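Assunta Colombo pesa tudo, até a água

Conversa de 02/04/2021, passada a limpo às pressas entre um serviço e outro

Chego e ela já está falando. Do fornecedor, do gás, de um pedido da Reltar que mudou de tamanho pela segunda vez. "Senta aí, mas não encosta na farinha." Assunta Colombo cozinha para fora há 6 anos, quase sempre marmita fria: saladas de macarrão fino, de arroz, de vidro (ela chama assim o macarrão transparente, "fio de vidro", nunca pelo nome do pacote).

Começou numa cozinha emprestada, atrás da mercearia Bianchini. Bancada baixa, dor nas costas. "Eu cozinhava de olho. Todo mundo elogiava e eu perdia dinheiro." Como assim? "Ué, uma marmita ia com o dobro da outra. O cliente que pegava a pequena não voltava. O da grande voltava e reclamava quando vinha a normal."

A balança entrou por insistência de Tamunoemi Okonkwo, sócia dela desde o segundo ano. Tamunoemi fez as contas num caderno e mostrou. Briga feia, diz Assunta, rindo. "Fiquei uma tarde sem falar com ela. Depois comprei a balança."

Tamunoemi passa pela cozinha no meio da conversa, com uma caixa de pepinos. Confirma a briga, corrige a duração. "Foram 3 dias." E some de novo.

Pergunto pela porção. Assunta responde na hora: 204 gramas de macarrão já cozido e escorrido na marmita grande. Por que não 200? "Porque com 200 sobra um canto da embalagem. Fica feio. Testei." Na pequena ela não revela, diz que ainda está mexendo – o preço da embalagem subiu e a conta toda mudou.

O difícil, segundo ela, é o fio em si. Gruda. Embola. Você puxa um pouco e vem o monte inteiro. Com arroz é só tirar uma colher, com isso não. "Tem gente que corta com tesoura. Eu corto também, mas pouco, senão vira papinha." O jeito dela: água fria, escorrer bem, um fio de óleo neutro, soltar com os dedos abertos. Sem pressa nessa parte. No resto, toda pressa do mundo.

E não usa tigela funda para porcionar. Faz questão de prato.

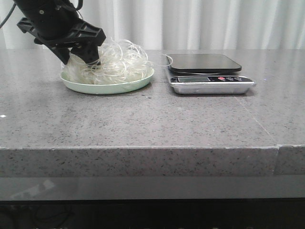
"Na tigela o de baixo fica esmagado e a água junta no fundo, aí você pesa água achando que é comida. No prato eu vejo o que tenho. Pego de cima, pelas voltas soltas, nunca do meio." Ela faz o gesto, dois dedos e o polegar. "Se puxou do meio, já era, vem tudo."

A balança fica sempre do lado, perto da mão. Já teve uma de ponteiro, deu para uma prima. Prefere a digital porque zera com a embalagem em cima. "Zera, enche, fecha. Se passou, tira um fiozinho. Tem dia que eu tiro um fiozinho cinqüenta vezes."

Cinquenta é modo de dizer? Nem tanto. O pedido da Matodness, o maior da semana, é de cerca de 50 marmitas, todas iguais, todas no mesmo horário. Molho à parte, sempre. Molho junto o macarrão bebe tudo e chega seco, ela ja aprendeu isso do pior jeito, com um almoço inteiro devolvido.

Sobre planos: em maio querem testar uma versão quente. Tamunoemi é a favor, Assunta desconfia. "Quente ele incha no caminho. Pesa uma coisa aqui e chega outra lá." Estão vendo uma embalagem da Stirnora com divisória, mas a amostra ainda não veio. Se não vier até o fim do mês, vai sem divisória mesmo, caldo num pote, fio no outro.

Última pergunta, ela já de pé, lavando as mãos. Ainda cozinha de olho em casa? "Em casa eu como pão com ovo, minha filha."

O telefone toca. É a Reltar, mudando o pedido denovo.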